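Rules for a sim kitchen benchmark: when do you call an episode a success?

Posted by Villads Holst in Simulation and Testing

Hi all, first post here so be gentle. I'm putting together a small set of kitchen tasks in simulation for our arm (moving food between a plate and a toaster oven, opening and closing drawers, that kind of stuff) and I've gotten into a fight with myself over the scoring rules. Right now a run counts as a success if the object's center is inside a box around the target when the timer runs out. It's simple, and I like simple. But I watched a batch of replays last night and some of the "successes" looked awful. One had the skewer balanced on the edge of the plate with the gripper still squeezing it.

So what do people do? Is there a standard I should be following, or does every lab just write its own? I've got 40 runs per task and I'd hate to throw them all out. I'm also wondering if I need to worry about contact with stuff that isn't part of the task, like bumping the counter. My advisor says no. I kind of think yes.

Preben Overgaard

There are safety standards for real arms but I don't know of one that tells you what counts as "put the food on the plate." Everybody writes their own. Just make the box smaller.

Kauko Kuusisto

Making the box smaller won't fix the skewer problem! It'll still be in the box, it'll just be more in the box. I went through all this when we set up the Mullotura tasks, and we ended up rescoring everything twice, so let me save you some grief.

First thing, write the rule down in plain words before you touch the code. Ours for placing reads: "The object rests on the target, the gripper isn't touching it, and both of those stay true for 50 steps." That last bit matters a lot. Without a hold period you catch things mid-bounce or mid-roll and score them as done. Pick a number, put it in the task sheet, and don't change it halfway through a comparison (I did. I regret it.)

Second, freeze the start conditions and publish them. Seeds, object poses, arm pose, the step limit, all of it. Our limit is 790 steps for the longer tasks, and I've seen people quietly bump theirs up for their own policy and leave the baseline where it was. I don't even think they meant to cheat, it just wasn't written anywhere. Same goes for retries. If the policy gets a second try, everybody's policy gets a second try, and the sheet says so.

Third, and I'm with you and against your advisor on this one, log the contacts. You don't have to fail a run for brushing the counter, but record it and report it in its own column. A policy that gets the food across and rams the appliance on the way is not one I'd put on hardware. We split ours into touches above and below a force threshold, and the threshold took some arguing, so leave time for that.

My usual check is to save a still from partway through a run and ask two people to mark what they'd count as off limits for the arm. I did it with one from my toaster oven task:

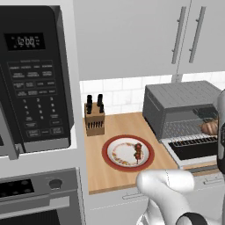

Toaster oven task, arm between the plate and the oven

Both of my people marked the glass door and the knife block right away. Only one of them marked the pulled-out tray, and we went back and forth on it for half an afternoon. Is the tray a place the gripper is allowed to touch? The rule we'd written didn't say. That's the kind of hole you want to find before you run anything. Now we've got a list of allowed contacts for each task and everything else gets logged.

And no, you don't have to throw out your 40! If you saved full states you can rescore from the logs. If you only saved the success flag, well, sorry, you're running them again.

Panagiotis Kourkoulas

Agree with most of what Kauko said, but I'd go easier on the hold period. 50 steps means nothing unless you also give the control rate, so please write it in seconds too. I review for a workshop and I can't count the papers where I had to guess.

Also keep a person in the loop. Have somebody watch a random chunk of replays without seeing the automatic score and compare the two. If they disagree much, your rule is wrong and the policy isn't the thing to fix yet.

Villads Holst

Thanks, this is great. I did save full states, phew. Rescoring tonight with the gripper release check and a hold, and I'm going to start a contact list with the drawers, which I can already tell is going to be a pain.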